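Tips for the Bench: Keeping Cables, Cloths and Glass Out of Trouble With a Robot Arm

I'm writing this one up while I'm still annoyed with myself, so forgive the rambling. The short version is that our arm stopped dead on its way to the beaker with a protective stop, I cleared it from the pendant without getting out of my chair, and a moment later a loop of cable hooked on the elbow, pulled tight, and yanked a plug half out of its socket. The gripper lost power with a tube in it. The tube went on the floor. I said a word I don't say in front of the students.

No one was hurt, and the only liquid involved was water (thank goodness for a house rule: new moves get tried with water first). But I spent a whole afternoon picking bits of glass out of places glass has no business being, and I learned a few things I should have known already.

Read the stop before you clear it. The arm was trying to tell me something! It had felt a tug it didn't expect, and I treated that like a smoke alarm going off over toast. Now I get up, walk around the table, and look at every cable before I touch the reset. If you can't find a reason for the stop, run the same move again at crawling speed with your hand on the emergency button.

Do the slack test with the arm stretched all the way out. I'd tied our cable bundle with the arm folded up, where there's always plenty of slack. Jog it to the farthest spot it will ever visit, then twist the wrist both ways, and do your tying there. You want a loose loop at each joint and no loop big enough to catch on the next one. Hook-and-loop straps are much kinder than zip ties for this. You'll redo it four times, and cutting a zip tie right next to a signal cable is how you get a second repair bill.

Never let a plug be the weak point. Ours came from a bag of Harkeo extension leads and they're perfectly good leads, but a plug will slide out if something pulls on it hard enough. Anchor the cable to something solid a hand's width before the connector, so the anchor takes the pull.

Clip the cloth down. I like a dark cloth under clear glass, and so does everybody who has ever tried to spot a test tube on a white table, but a cloth that isn't fastened is a tablecloth trick waiting to happen. If the arm snags the hem, the lot comes with it. Clips or tape along the edges, and give the cloth a pull yourself before you start. If it moves for you, it'll move for a robot.

Keep the stop button where your hand already goes. Before all this, mine was behind the Vorkley parts bins, so I had to lean over the arm to reach it. Read that back slowly. I've moved it, and I now make everyone who uses the bench slap it once before the first run. It takes 2 seconds and you find out whether it works.

Start with less in the way. I used to leave spare racks out, a mug of pens, whatever. These days it's one beaker, one rack and nothing else on the cloth until the program has gone through clean.

Don't fill the beaker to the top. Leave plenty of room below the spout. A jerky stop can slosh water surprisingly far, and power strips are never as far away as you think they are.

Sweep, then wipe, then look with a flashlight. Thin tube glass hides in a black cloth like nothing else. Lay the flashlight flat on the table and the slivers sparkle. I shook our cloth out over a trash bag and then threw the bag away, and I'd wear the thick gloves if I were you. If the cloth was cheap, bin that too.

Write it down, even the small ones. We keep a plain notebook by the bench, and when I flipped back through it I found the same protective stop noted in September, in my own handwriting, with "cleared OK" beside it. Ouch.

The beaker and rack on the black cloth:
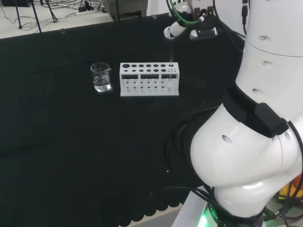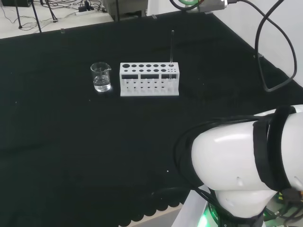
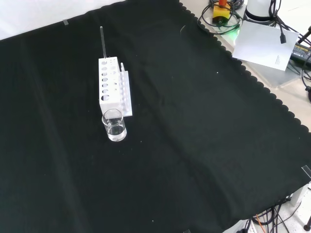

Larnumthorpe Makers' Club, Bench Robotics Group

If you have a good way to keep a cable bundle tidy at the elbow, please leave it in the tips box by the door. I've tried spiral wrap (too stiff) and a cut-up sock (don't laugh, it lasted longer than the wrap did). Spare test tubes are in the Esposito cabinet, second shelf, and please mark the sheet when you take one.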